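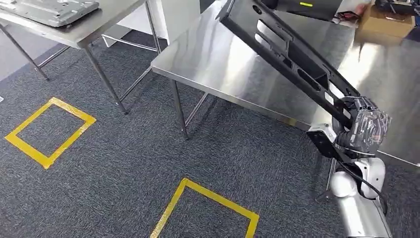
Inicio Proyectos Informes Contacto
Buscar en este sitio Buscar

Proyecto Flelumico: informe de avance para la Fundación Drernora
23 de marzo
Imprimir | Enviar por correo electrónico

Estimada Sra. Palacios:

Le presento el avance del aula de mecánica de motocicletas, correspondiente a la segunda parte de la ayuda. De los 4.000 euros concedidos quedan por gastar 1.074, que están reservados para herramienta de mano y para el material de limpieza.

La mesa grande de acero inoxidable ya está en la sala y es nuestra superficie principal de trabajo. Hemos decidido conservar la moqueta hasta noviembre, porque cambiar el suelo no entraba en el presupuesto. Ramiro Pastor propone poner una lona debajo de la mesa durante las prácticas con aceite — me parece una solución suficiente por el momento.

La primera unidad del curso trata del sistema de escape y de las piezas cercanas. Los alumnos aprenden a nombrar cada pieza, a revisar los tornillos de los soportes y a anotar los daños de la pintura en una ficha. La ficha tiene dos páginas y fue redactada por Carmela Sarmiento.

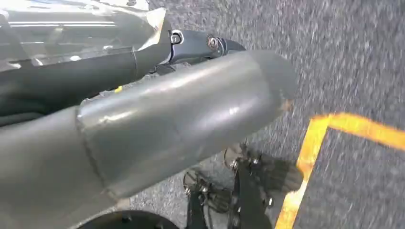 Silenciador gris con un pequeño desconchado anaranjado cerca del extremo; debajo, la estribera.

Un daño de este tamaño se anota en la ficha como leve y no necesita reparación inmediata.

Quedan tres asuntos pendientes:
- el pedido de llaves al proveedor Stestport, que todavía no ha confirmado el plazo;
- la traducción de la ficha al portugués, a cargo de mi compañero Murray Li y de mí;
- el seguro de la sala, cuya renovación debe firmar el Sr. Pastor.

Le enviaré las facturas en un correo aparte.

Atentamente,
Rosário Bragança
Coordinación de Flelumico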